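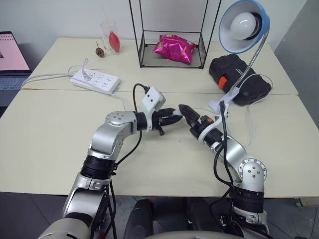

Went to the open day at Hanrahan on Monday. They have the old print building out past the rail yard and they let people in once a year to look at the robot work. I took notes on my phone and I'm going to put them here in order. It's a long one.

Doors were at 9:30. I got there at 9:15 and there was already a line. You sign a sheet, you get a sticker with your first name, and you get put in a group. Mine was the second group, which meant waiting in the lobby with coffee for a while.

The coffee was fine. There was a board in the lobby with the floor plan and the names of the rooms. The rooms are named after rivers I had never heard of.

Our guide was Glória Louro. She runs the two-arm work there. She talked fast and answered everything, including a question from a kid about whether the arms get tired. (She said the motors get warm and then they take a break, so sort of.)

First stop was two arms working over a pair of cream-colored tables pushed together. Silver arms, black two-finger grippers. It's a much smaller setup than I pictured from the flyer. You could fit it in a bedroom.

The table behind had ordinary stuff on it. A desk lamp, a power strip, a wire rack with a shiny pink snack bag inside. Glória said they work with regular objects because regular objects are what give the robots trouble.

The snack bag is apparently a big deal. A box has the same shape every time you look at it. A bag changes when you touch it, and it's shiny, so the cameras see the ceiling lights in it. She said they spent most of the spring on bags.

There's a small white unit mounted on top of the left gripper. I asked if it was a camera and she said yes, it looks down at whatever the fingers are about to touch. The other views come from farther back and get blocked by the arms all the time.

The handover demo: one arm picks up an item, brings it to the middle, the other arm takes it. The grippers come in very close to each other. First they run it empty a few times to check the meeting point, then with an object.

With an object it went well three times and then it dropped a sponge. Glória just picked the sponge up and started it again. I liked that they didn't rush us to the next room after the drop.

Somebody asked how it knows when to let go. The answer was that the giving hand waits until it feels a pull from the taking hand. If the pull is too weak it holds on, and then you get a little tug of war. We saw one of those too. It lasted long enough that people laughed.

The software that plans the arm moves is called Brerus. They wrote it in house. On the monitor it shows each arm as a stick figure with a cloud around it, and the clouds aren't allowed to overlap except at the fingers during a handover.

She said the rule about the fingers was the hardest part to write. You want two arms to stay away from each other always, except for the one moment when you want them almost touching.

They log every try. 2375 handovers since the project started, and she had the count on a sheet of paper taped by the door. Of those, 611 were with bags or other soft things. She didn't have the success rate on the sheet and said it depends too much on which month you look at. I would have liked a number there.

One thing I didn't expect: how quiet it is. I stood maybe six feet away and the loudest thing in the room was a guy's jacket. There's a faint whine when both arms speed up together and that's it.

Then a turn at driving one. You hold a pair of handles and the arms copy you. I went fourth. My only job was to pick up a foam block and set it down again.

It took me several tries. The handles don't push back at you, so you can't feel the block. You have to watch the fingers close and trust your eyes. I kept stopping too early, with the fingers just short of the foam.

The kid from before did it on the first try and then did it again with the left hand.

Second stop was Bořivoj Rusnák's room, next door. He does the hardware. No moving demo in there, just a bench with joints taken apart so you could see the gears. He let people hold one. It's heavier than it looks.

He talked mostly about cables. I didn't know cables were such a problem. Every time a wrist turns, the cable has to go somewhere, and if it's too short it pulls the plug out and if it's too long it catches on something. He said he has rerouted the same cable more times than he has done anything else in that building.

He also passed around a set of worn finger pads. The ribs go smooth at the tips first. They swap them when they start to slip on glass, which he said is the test they trust most.

I asked him what a finger set costs and he said the pads are cheap and the afternoon you lose changing them isn't.

Third stop was Sirkach, which is a different group that rents the top floor. They do sorting for small warehouses. One arm over a belt, suction cup, cardboard mailers. Faster than the two-arm work by a lot, and less interesting to watch after a minute or two. They say more than 800 parcels in an hour on a good day. It was running slower for us.

The Sirkach person at the door said the handover people downstairs have the harder problem. The handover people had said the same about Sirkach. Make of that what you will.

Lunch was sandwiches in the loading bay. I ended up next to a retired machinist who had driven up from Edov. He had opinions about the gears, mostly good. He thought the belt upstairs was mounted wrong and he went back up after lunch to tell them.

Q&A was at 1:00. Somebody asked about jobs, as you'd expect. Glória said the arms on her tables can't do a full shift of anything yet and she isn't going to guess when. Bořivoj said every robot he has worked on needed a person nearby with a hex key. The man who asked didn't look satisfied, and I don't think he should have been, it was a pretty short answer.

Better question, from a woman in the back: could this work in a kitchen for someone who only has the use of one hand? Open a bag, hold a jar, pass a cup. Glória said that was the reason she got into handovers and that the speed still isn't there. She took the woman's email afterward.

I asked about failures. What happens when an arm hits the table? Answer: it stops, a light comes on, someone walks over, and the try gets logged as a fail. The arms are set to stop at a light touch while visitors are in the room. During normal work the limit is a bit higher.

Practical notes if you want to go next year. It's free. Parking is bad - use the lot behind the tire place and walk. The first room is small and the group is big, so get near the front or you'll be looking at shoulders. Photos are OK everywhere except the Sirkach office.

There's an elevator but it was out. They had someone at the stairs helping, and one visitor in a wheelchair got the two-arm demo and missed the top floor. I told them at the exit that this should be on the sign-up page. They wrote it down.

I was out by 2:30. They're doing a smaller evening one in July, just the handover room, sign-up at the front desk or by phone. I put my name on the list for it. I want another go with the foam block.

Correction to the lunch post: the machinist says he's from just outside Edov. He found the thread already. He also says they moved the belt.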